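Laundry, plaid shirts and a floral tablecloth
September 9, 2018

I have become a person who gets excited about folding clothes. I know! If you had told me this in college I would have laughed and gone back to digging through the pile on my chair. But laundry has been my big project since we moved to Pirdale, and I've been promising a post about it, so make some tea and settle in.

We're talking buffalo check, flowered cloths and baskets today, three of my favorite things.

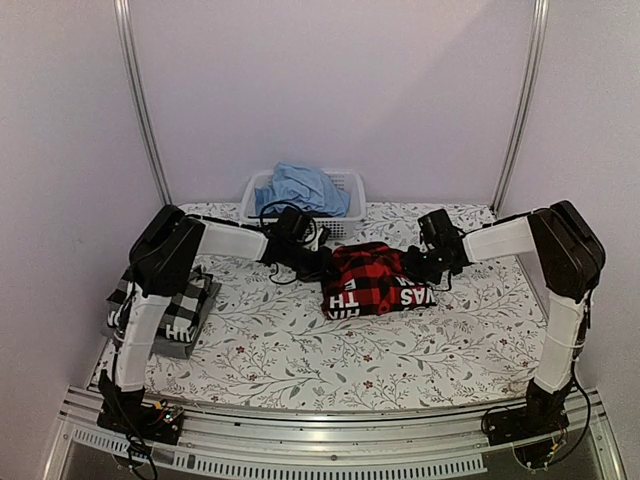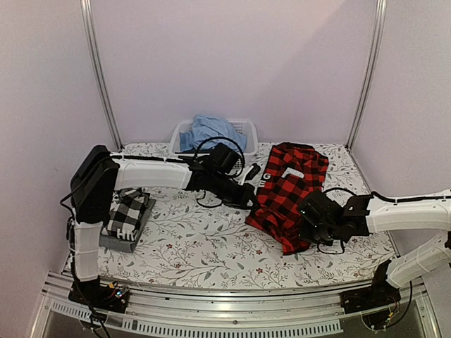 So, first of all, the surface. For years I folded on the bed, and the bed is a terrible place to fold anything. It's too low, it's too soft, and the minute you put a stack down it slides into the dip where you've been leaning. Then bedtime comes, you aren't finished, and the whole lot goes on the floor. A table changed everything for me. Mine is the old kitchen table from the Tosten house, and it comes up to just the right height if I'm wearing shoes (in socks I'm a bit short for it, but never mind).

And put a cloth on it! I can't say this strongly enough. A bare tabletop is slippery and a T-shirt will skate right off it when you flip the second sleeve over. A cotton cloth or an old flat sheet grabs the fabric just a little and lets you smooth things out with your palms. I like a pale one with flowers or branches on it, partly because dark socks show up so well against it and partly because I'm going to be standing there a while and I want something pretty to look at. My own is a thrift store sheet from Sodton. It cost me 2 dollars and I love it more than any of our real bedding.

Now, plaid. I adore plaid, I wear it from the first cool morning until the tulips come up, and it happens to be the very best thing to learn folding on. The lines are right there in the fabric! You lay the shirt face down, smooth it from the collar out, and bring one side in until the checks run straight from shoulder to hem. Same on the other side. Sleeves go back on themselves. Then fold up from the bottom in thirds and turn it over. If the squares line up along the edge you've done it right, and if they don't, you can see exactly where it went crooked.

Big checks are the easiest. Those little tiny ginghams make my eyes swim.

If your shirt has lettering printed on it, turn it so the print lands on the outside of the finished fold when you can. I used to tuck the print in because I thought it would last longer. Maybe it does, I don't know, but then I had to unfold four shirts every morning to find the one I wanted. Now I can pull out the right one half asleep. Do keep a hot iron off the letters, though. I ruined a very nice camp shirt that way one November and I still think about it.

Flannel is bulky, so don't press it down too hard. I stack mine no more than five high and the thick ones go at the bottom. I tried standing them on end in the drawer like everybody does now, and the T-shirts look gorgeous that way, but the flannels just slump over sideways like tired dogs. They live on the shelf.

About baskets: get one with holes in the sides. Solid ones look smarter in the store, but air gets through the open kind, and a slightly damp towel that somebody forgot at the bottom won't smell by the weekend. Plain white plastic is fine. Wicker snagged two of my sweaters and is now full of potatoes in the pantry, where it's doing great. I keep my basket at the back of the table, against the wall, so I can reach in and pull out one thing at a time with the whole front of the table free. When it sat on the floor I was bending down 50 times a load and my back let me know.

Towels I leave for last, always. They're the dessert. Half, half again, thirds, done, and the stack grows so fast that you feel like a genius.

My friend Piyumi Seneviratne came over while I was in the middle of a load and got talked into trying the plaid method on her husband's work shirts. She folds much faster than I do, which is a little annoying, and she showed me a way of holding the collar flat with one hand while the other does both sleeves. I've been practicing. I can do it on the left side and I make a complete mess of it on the right.

A full load takes me 30 minutes with the radio on, from basket to shelf, and that includes matching socks. I'm sure some of you are quicker, and I want to hear how! Especially fitted sheets. I've watched the demonstrations, I've had my aunt in Uddin walk me through it on the phone, and mine still comes out as a ball – a neater ball than last year, but a ball.

Next up is the linen closet, once I've found somewhere to put the Christmas tablecloths.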